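Section 4: Recording your first sorting examples

By now the arm is mounted, the wrist camera is showing a live view in Skekosov and you have a tray of bricks beside you. This is where it gets fun! You drive the arm by hand with the leader handle, and every good run you save becomes something the model can learn from.

You will need a plain table, a divided tray and small toy bricks in two or more colours. Allow a full morning for your first set of 200 runs.

4.1 Before you record

1. Open Skekosov and choose New Set. Give it a short name, such as "bricks to tray".
2. Type the task in the Prompt box exactly as you want the model to hear it. Use the same wording for the whole set.
3. Open and close the gripper twice with the handle and check that both fingertips stay in the wrist view.

CAUTION: Keep your free hand off the table while the Arm light is green. The fingers close quickly and will pinch.

4.2 Recording a run

4. Put a few bricks down in front of the arm. Touching or overlapping is fine — real tables are messy, and the model needs to see that too.
5. Press the left pedal to start.
6. Bring the open fingers down over one brick, slowly and from above. Close until you feel the handle push back, then lift.
7. Pause briefly with the brick clear of the others, then carry it to its compartment and let go.
8. Press the left pedal again to save, or the right pedal to throw the run away.
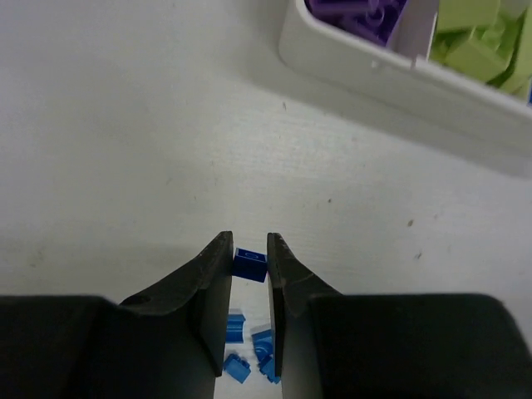 Figure 4.2. Wrist view at step 6: a blue brick between the fingertips, more blue pieces on the table beneath it.

Note: A fumbled grasp that you recover from is well worth keeping. Lilian Chege's first set at Lorkstead had plenty of them, and her model got very good at trying again. Only discard a run if you drop the brick off the table or bump the tray.

4.3 Mixing things up

9. After every 18 runs, move the tray a little and change the colour you start with.
10. Stop at 200 runs and train once before you record any more. Watching the arm have its first go by itself is a real treat, and you will soon spot which grasps need extra examples.

If the run counter stops going up, see Section 7, Pedals and Storage.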